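By Marijke Desmet

When Bence Farkas signed for Grilstead in July, he told the club he could play in every position on the left. The coach took him at his word. In his first 13 matches the Hungarian was a full-back, a winger and, for one difficult half, a goalkeeper.

"I did not enjoy the gloves," he says. "But we lost only by two, so I was not so bad."

Farkas grew up in a village with one pitch and no grandstand. His father drove him to training four evenings a week, and in the car they listened to the away matches on the radio. He still prefers to hear football than to watch it.

At Grilstead he has made three goals for Zakhar Pavliuk, all with the same low cross to the near post. Defenders know it is coming.
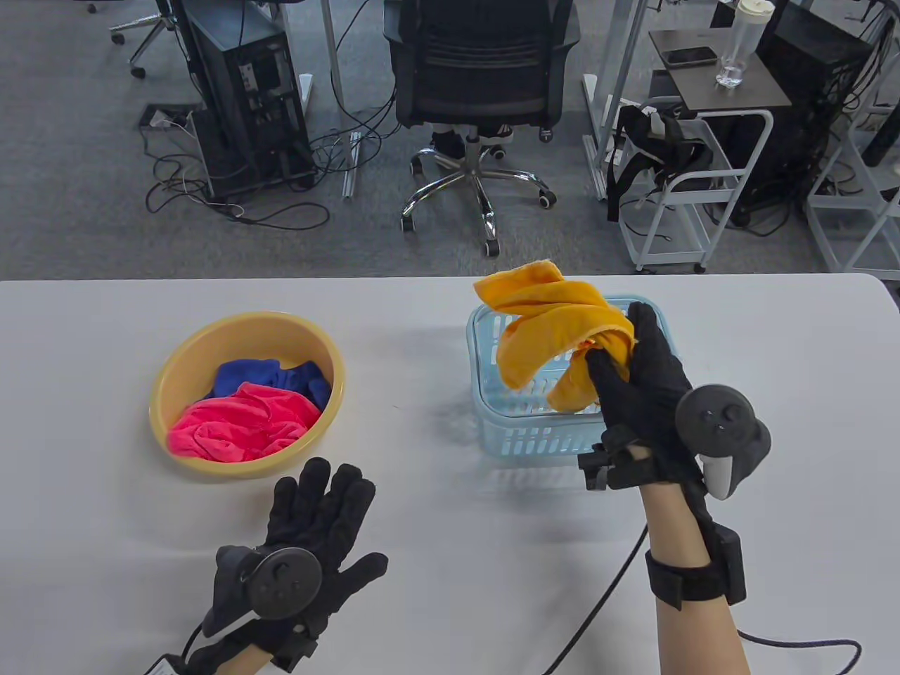 FOOTBALL / LONG READS

His contract finishes after next season. Hindari have asked about him, and he does not hide that he was flattered. For now he rents a flat near the harbour and is learning to cook for his neighbours.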